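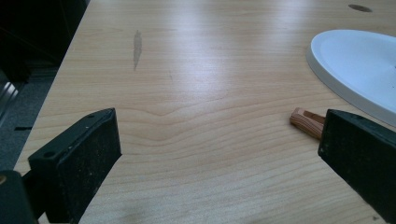
Séance 4. Le cessez-le-feu comme texte et comme annonce. On lit un accord de trêve comme on lit un contrat d'assurance, en cherchant l'endroit où la phrase cesse d'être droite. Les premiers articles filent dans le même sens, comme les veines fines d'un plateau de bois clair, et puis vers le milieu il y a une ondulation, une petite bosse dans des rayures par ailleurs régulières. C'est là qu'il faut s'arrêter. Dans l'accord dit de Marchetti, signé le 18 juin par le gouvernement de Pristura et le Front du littoral, la bosse est à l'article 6 : les parties « s'abstiennent de toute opération offensive, sous réserve des mesures de protection nécessaires ». Nécessaires selon qui ? Le texte ne le dit pas. Trois agences de presse ont titré sur la fin des combats le soir même.

1. Ce que l'annonce ne contient pas

La version lue à la télévision faisait une page. La version signée en fait onze, avec deux annexes, dont une carte qui n'a jamais été publiée. Quand on vous présente un « accord », demandez d'abord de quel document on parle. Beaucoup de commentaires écrits cet été-là portaient sur la page lue à l'antenne, y compris chez des auteurs qui citaient l'annexe B avec assurance.

Retenez aussi le vocabulaire. Trêve, cessation des hostilités, cessez-le-feu, armistice : les diplomates tiennent à ces distinctions, les porte-parole beaucoup moins. À Prirnov, le gouverneur militaire a employé les quatre dans le même entretien. Je ne crois pas que ce soit de la distraction.

2. Les chiffres du retrait

Le gouvernement a annoncé le retrait de 2 000 hommes de la rive nord. Le Front a parlé de 1 000. Un communiqué ultérieur du ministère évoquait « jusqu'à 3 000 militaires concernés », formule qui additionne sans doute les partants, les relevés et ceux qui changeaient simplement de caserne. Ces nombres ne se contredisent même pas, puisqu'ils ne mesurent pas la même chose. Un journaliste pressé prendra celui du milieu et croira avoir été prudent.

Onyekachi Ojo, dans le polycopié du premier semestre, propose de noter en marge de chaque chiffre qui l'a produit, à quelle date, et à qui il était destiné. Faites-le au crayon sur le dossier de presse. Vous verrez que la colonne « qui a vérifié » reste presque toujours vide.

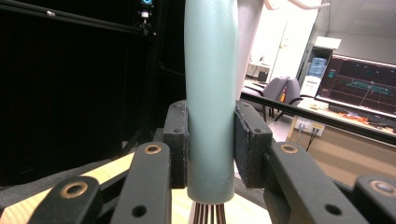

Reste la question des observateurs. La mission installée à Darville disposait d'un mandat de constatation, sans pouvoir d'enquête. Elle pouvait écrire qu'un obus était tombé, elle ne pouvait pas écrire d'où il venait. Ses rapports sont donc très sobres, et cette sobriété a été lue comme de l'apaisement. En octobre, les deux camps citaient le même rapport hebdomadaire, chacun pour prouver sa bonne foi.

3. Deux lectures, et mes réserves sur les deux

La lecture optimiste veut qu'un accord flou soit préférable à l'absence d'accord : l'ambiguïté permet à chacun de signer, et le temps fait le reste. C'est la thèse d'Usman Usmani (texte 2 du recueil). Elle est séduisante. Elle repose sur peu de cas, choisis après coup parmi ceux où la trêve a duré.

La lecture inverse soutient que le flou sert à se réarmer. Elle explique bien Pristura, et explique trop bien tout le reste : avec elle, une trêve qui tient prouve qu'on prépare la guerre, une trêve rompue aussi. Une hypothèse qu'aucun fait ne peut gêner ne vous rendra pas grand service à l'examen.

Pour la prochaine séance : relire les articles 4 à 9, comparer avec la déclaration télévisée (annexe du recueil), et rédiger une page sur la phrase de votre choix. Pas de résumé du conflit, je le connais.

Commentaires (3)

mlb_l3 : L'article 6 dans le recueil a une virgule de plus que dans la version mise en ligne, après « offensive ». Laquelle fait foi ?

Réponse de l'enseignant : Celle du recueil. Mais gardez la remarque pour votre page, elle vaut mieux que la plupart des sujets proposés.

Thibault : Un peu dur avec Usmani, non ? Il reconnaît lui-même en note que son échantillon est mince.

Ce site utilise des cookies de mesure d'audience. En poursuivant votre navigation, vous acceptez leur dépôt. Accepter | Paramétrer

Documents récents
Séance 3 : Les médiateurs et leurs commanditaires
Séance 2 : Qui parle au nom d'un groupe armé ?
Séance 1 : Lire une dépêche
Bibliographie (mise à jour)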